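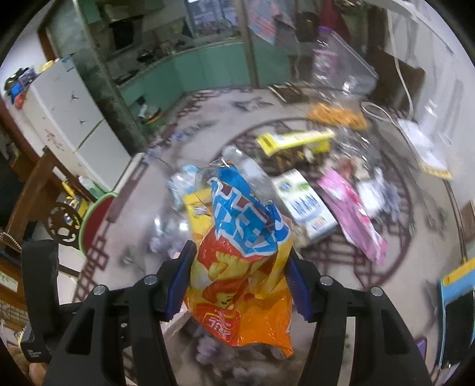 Kulkarni Street Community Pantry – Packing Team

Packing snack bags into boxes without crushing them

Posted by Meenakshi Rajan

I've taken over the snack table for the Saturday hampers and I'm after some advice. Everything gets tipped out on the big table with the maroon lattice pattern and we pack from there. It's a mix of puffed-up chip-style bags, small cartons, long packets of biscuits and some odd-shaped soft packages. By the time a box is taped shut the orange and red bags at the bottom are mostly crumbs.

Do you put the bags in first or last? Does it matter if they go in upside down? I have also been told to prick a tiny hole in each one to let the air out, which doesn't sound right to me. The boxes are the standard ones from Cositz, 300 mm deep.

3 replies

Vignesh Shenoy
Please don't prick them. Once the seal is broken the food goes stale and we can't hand it out. The air is there to protect what's inside.

The order I use is cartons flat on the bottom, long packets down the sides standing on end, soft packages in the middle, and snack bags on top. Stand the bags up side by side and leave a bit of room above them. If you have to push the flaps down to close the box, take one bag out. Upside down is fine for chips. I wouldn't do it with anything that has a sachet or powder inside, as it all ends up in one corner.

Pick them up by the sides with light pressure and don't grab the crimped end, especially on the cheaper film. I've had a few split along the seam that way.

Before you start, sort the table into groups – cartons at one end, long packets next, bags last. It takes 12 minutes or so of everyone's time and saves a lot of reaching over each other. We did 147 boxes in February that way and I only had two complaints, both about a flavour.

noltent_pat
just put them on top, thats what we do. heavy stuff at the bottom same as the groceries

Vurari Hall Kitchen
Agree with Vignesh on the order. One thing to add is the weight of whatever gets stacked on the finished box. We were piling them four high in the van and the top layer of bags in the lowest box was flattened every time. Two high is our limit now, with the tinned goods boxes kept on the floor at the back.

Also check the dates while the packets are spread out. It's much easier then than when they're in the box, and the print on shiny bags is hard to read – tilt them away from the light. If the date is under a fold, smooth the film out with your thumb.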